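Keeping a small browser alive

Clivley is a web browser with a small following and two people working on it. It runs on older laptops that the bigger browsers have started to leave behind, and the new version came out in November. I spoke to its lead developer one Thursday morning, by phone, while she waited for a build to finish.

The first thing I asked was why anyone would write a browser now. She said she hadn't set out to. She had a nine-year-old laptop that took most of a minute to open her usual browser, and she wanted something to read the news on while she ate breakfast.

"I took an existing engine and put the thinnest window I could around it," she said. "There was an address bar and a back button. There wasn't a forward button for the first three months. I kept meaning to add one."

She put it on a forum for people who mend old computers, and bug reports started coming in the same evening. Most of them were about the forward button.
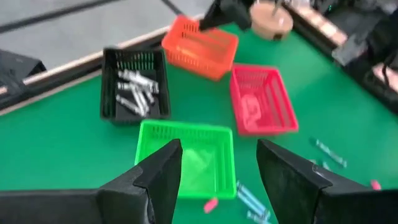
The list of open bugs stood at 1,155 when the second developer joined. He was a regular on the forum and had been sending in fixes for printing, a part of the program she admits she never uses. Between them they closed the duplicates and the ones that belonged to the engine, and got the list down to 629. It has stayed near there since.

"People see that number and think the thing must be falling apart," she said. "A lot of those are requests. Somebody wants the tabs down the left side, somebody else wants them at the bottom. I leave them open so I can find them again."

The tabs did move in the new version, although only by a little. They now sit under the address bar and can be hidden altogether. Bookmarks are kept in a plain text file, one to a line, and you can edit it in anything. She is pleased with that and expects most users will never notice.

I asked about extensions. Clivley supports only one at present, an ad blocker called Dreno, and it comes switched on. Other browsers let you add hundreds. She said she had looked at doing the same and given up after a fortnight.

"It would have doubled the size of the program. I'd have spent all my time on other people's code as well as my own. Dreno is small and I can read all of it in an afternoon, so that one went in."

The download page still says the program needs 73 megabytes of disk space. It is a little more than that now, she said, and she must change the page.

There have been problems. An update in the spring wiped saved passwords for anyone using a second profile. She pulled it within two hours but some people had already installed it, and she answered every one of their emails herself. "They were quite right to be cross. I'd tested it with one profile, because I only have one." The updater now makes a copy of the profile folder before it touches anything, and keeps the last two copies.

The other trouble is websites that check which browser you have and turn you away if they don't know the name. Her bank does it. Clivley can pretend to be something else on sites you choose, and there is a short list built in, but she doesn't like having to do it. "The page works perfectly well once you're past the door."

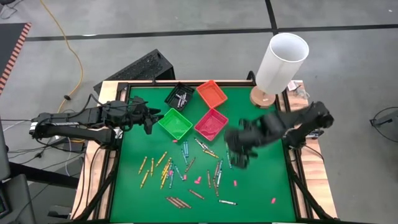

Pictures are where a small browser on an old machine usually struggles, and she spent most of the summer on them. Clivley used to load every photo at full size and shrink it afterwards, so a long page could eat all the memory in the laptop. It now works out the size first. Her test pages are full of ordinary photos with big areas of one colour and a few hard edges. Flat colour showed up banding in the old code very quickly, she said, and thin dark lines came out jagged. Both are better in this release, though she still sees some banding on her oldest screen.

Money comes from donations and from Erdem, a firm that refurbishes office computers and puts Clivley on the ones it sells. It pays a fixed sum every quarter. She didn't want to say how much, only that it covers the hosting and one day a week of her time. The rest of the week she does contract work on accounting software.

Next is syncing bookmarks between machines, under the working name Claresora. It will be optional and you will be able to run it on your own server. She has it going between two laptops in her kitchen – "most days, anyway" – and won't give a date for it.

Her build had finished by then, with one warning about a missing icon. She said she would look at it after lunch.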